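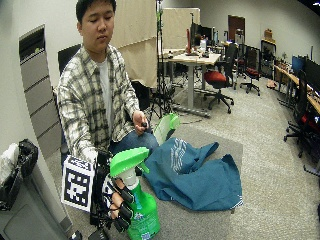
Checked shirts and jeans are normal clothes at Brurnela.

Office and Customer Assistant (part-time), Omonport

Brurnela is a small company which makes paper maps and route booklets for walkers and cyclists. We sell them to tourist offices, to bookshops, and directly to people who write to us or call us. For our office in Omonport we are looking for an assistant for three mornings and two afternoons in the week. The job starts in May and the contract is for one year, with the intention to continue.

You will work together with Luuk Van Leeuwen, who has done the customer side of the company alone until now. He will move for a big part of his time to the new Cesside region booklets, so you will take over the daily work from him step by step. In the first weeks you sit at the desk next to him and he shows you everything.

What you will do

You answer the phone and the e-mail. Most questions are simple: is this map in stock, when does my parcel come, is the path along the canal open in winter. Some questions are not simple, and then you write down what the person wants to know and pass it on to the map makers. We think it is important that every person gets an answer, also when the answer is that we do not know it yet.

You prepare the orders. Small orders go in an envelope, bigger ones in a box, and the tourist offices receive a delivery note with each box. The post is collected at the end of the morning, so before that time it can be busy.

You keep the list of corrections. Walkers write to us when a bridge is gone, or a gate is locked, or a café on the map is closed since years. Last year we received 501 of such messages and not all of them found their place in the list. We want to do this better, and it will be a real part of your job, not something for the end of the day when there is time left.

You also help with the small things in the office: ordering paper and ink, receiving visitors, putting away the cups and watering the plants. Everybody in the office does a part of this.
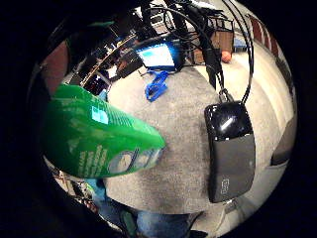

Gray carpet, with a bright green box at the left.

What we ask from you

You write clear and friendly English. It does not need to be perfect, many of us learned it as a second language too. A second language is welcome, because we have customers in several countries.
You can work with normal office programs and you are not afraid of a long spreadsheet.
You can lift a box of booklets from the floor to a table. If this is difficult for you, please tell us in your letter and we will look at another solution together.
You are patient on the phone. Some of our customers like to talk about their walk before they come to the question – please let them.
A diploma is not required. Experience in a shop, a library or at a reception desk is a good preparation.

It is not necessary that you are a walker yourself. You should be able to read a map, or want to learn it.

What we offer

The salary follows our own scale for office staff, step 2 or step 3, depending on your experience. We pay your bus or train ticket to Omonport. You have 5 weeks of vacation in a full year, calculated according to your hours. There is one fixed afternoon on which the office is closed for customers, and we use it to check corrections outside, on foot or by bicycle. You may come with us during your paid hours, but you may also stay inside and work on the list in silence.

The working days can be discussed. If you have children at school, or if you study, tell us which mornings are possible for you. We cannot offer work from home in this position, the stock is in the office and the orders must be packed there.

The office is on the second floor, above the print shop of Meijer. There is an elevator, and a place for bicycles behind the building.

How to apply

Please send a letter of one page and a short list of your earlier jobs to Luuk Van Leeuwen, by e-mail or by post. A photo is not needed. In the letter we would like to read why this work suits you, and also one thing that you would improve in a map or booklet you have used – it can be one from another publisher.

We accept letters until the end of December 2022. The first conversations are in our office with Luuk and one of the map makers. After this we invite two candidates to work one paid morning with us, so that both sides can see how it goes. Everybody who writes to us will receive an answer, also if we choose another person.

Questions about the job can be asked by phone in the mornings. Ask for Luuk.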